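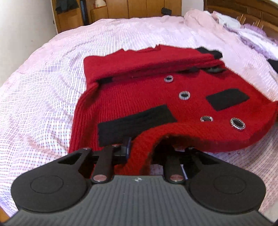 Red knit with black felt, laid out flat

Ruvus Showroom Handover Cover
Manufactured by Conach. Supplied to dealers by Kaewkla.

Item type: Indoor vehicle cover
Use: Customer handover, model launch, overnight showroom protection
Availability: In stock in red and black. Gray made to order.

Overview

The Ruvus is a stretch indoor cover for dealerships that present new and used cars to customers in a handover bay. It goes on from the front of the car and comes off in one pull from the rear. The inside is brushed so that it slides over paint without dragging, and the hem is soft elastic with no metal or plastic hooks.

Most dealers keep two or three covers per handover bay and rotate them. The cover can also be left on display cars overnight to keep dust off while floors are being polished or ceiling work is going on. It is an indoor product. It has no water resistance and should not be used on an outdoor lot, under a canopy, or in a wash bay.

Sizes

Small: city cars and small hatchbacks
Medium: compact sedans, large hatchbacks, small crossovers
Large: full-size sedans, wagons, midsize SUVs
Extra large: three-row SUVs, crew cab pickups, passenger vans

If a car falls between two sizes, order the larger one. The fabric will stretch over a smaller body but puts more load on the mirrors, and the hem may ride up over the wheels. Roof boxes and bike racks need to come off first. Short roof antennas are fine. Long whip antennas should be unscrewed.

Specifications

Fabric: 100 percent polyester knit
Weight: 300 grams per square meter
Hem: covered elastic, full perimeter
Mirror pockets: two, stretch panel
Pull handles: two, rear hem
Wash temperature: 40 degrees Celsius maximum
Flame rating: see the data sheet for your region

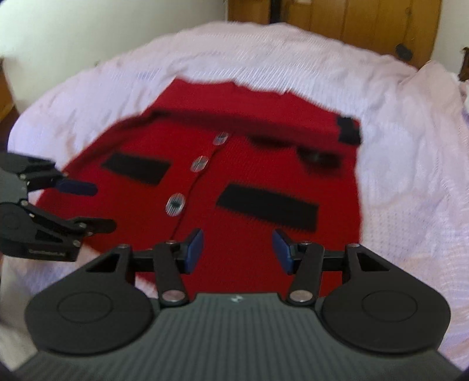 The standard Ruvus color is a deep red, dyed before knitting so that it holds up in the wash. Color on screen varies, and we suggest asking for a swatch before ordering for a bay with strong ceiling lighting. Red knit also changes a good deal wherever it is doubled over. The folded section of the red garment in the photo has a long dark red band of shadow beneath it, and a cover will do the same thing along any fold left across a hood or roof. Smooth the fabric toward the rear bumper before the customer comes in.

Logo printing

Covers can be printed on the hood panel, the roof panel, or both. Send artwork as a vector file. One-color logos are included in the price of orders of five covers or more. Logos with more than one color are quoted separately. Manufacturer brand marks can only be printed if the dealer has written permission from the brand, and we ask for a copy with the order.

Printed covers are made to order and can't be returned unless there is a fault.

Fitting

Two people can fit the cover without walking it across the paint. One person can do it with practice.

1. Check that the car is clean and dry. Grit under the cover will mark the clear coat.
2. Unroll the cover from the front bumper, label side down.
3. Seat the mirror pockets before pulling the fabric any farther back.
4. Draw the rear hem over the bumper and tuck it under.
5. Leave both pull handles on the outside.

For the handover, stand behind the car, take one handle in each hand, and walk straight back. Pulling from the side can catch a mirror.

Care and storage

Machine wash on its own with a mild liquid detergent. Do not use fabric softener, which leaves a film that can transfer to paint. Line dry or tumble dry on low. Large and extra large covers need a commercial machine.

A drawstring storage bag comes with every cover. Wall storage is available in the Irus rack, which holds four bagged covers. The rack is sold separately and comes with screws for masonry and drywall. Do not store covers in the parts room near open solvent or tire dressing.

Warranty

Seams and elastic are covered for 4000 uses or two years, whichever comes first. Damage from outdoor use, sharp trim, or aftermarket spoilers is not covered.

What's in the box

Ruvus cover, storage bag, fitting card, care label in English and Spanish.

Related items

Irus wall rack
Ruvus cover, black
Replacement storage bag
Fabric swatch set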